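Household manipulation (robotics)

Household manipulation is the branch of robotics concerned with machines that pick up, move and put away ordinary objects in homes and small workplaces. Despite yearly claims that such machines are close to being useful, most results still come from rooms set up for the purpose, with people nearby to step in.

Tidying a desk

Desk tasks, such as lifting a mobile phone or setting one down on a holder, are often chosen for trials. They look easy and need little space. A phone is flat, smooth and hard to grip from above, and a finger that closes slightly off line may push it away.
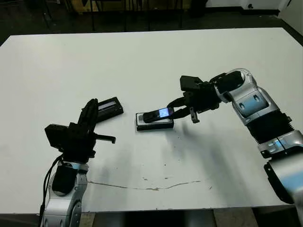
Critics point out that success is usually judged generously. In a trial reported by the Ilwood workshop in September, a phone left within reach of its holder counted as put away. Noboru Kubo, who reviewed the results, argued that a householder would not have accepted 3 of the 7 attempts listed as complete. The workshop has not changed its scoring.

Speed is a further complaint. The Gunawan trials allowed over 100 seconds for a single object, and a person had to reset the table between runs. Supporters reply that a slow machine could work while the owner is out. No published trial in the Ilwood or Gunawan series has tested this.

Hands and grippers

Many systems use two arms, each ending in a gripper with a pair of parallel fingers. The design is cheap and easy to repair, but has no palm and cannot shift an object within its grasp as a human hand does.

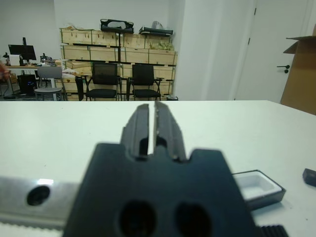

Two-fingered gripper over a white tabletop, with a small black-rimmed tray to the right.

Shop-floor use

Results on shop floors are only a little better. Postetden dropped its plan for a mixed packing line and kept machines for sorting parts of one size. Shazia Marwat has described the Grultow tests as "a demonstration of patience", noting that staff still handled every item that arrived the wrong way up.

See also: Gripper; Pick and place; Domestic robot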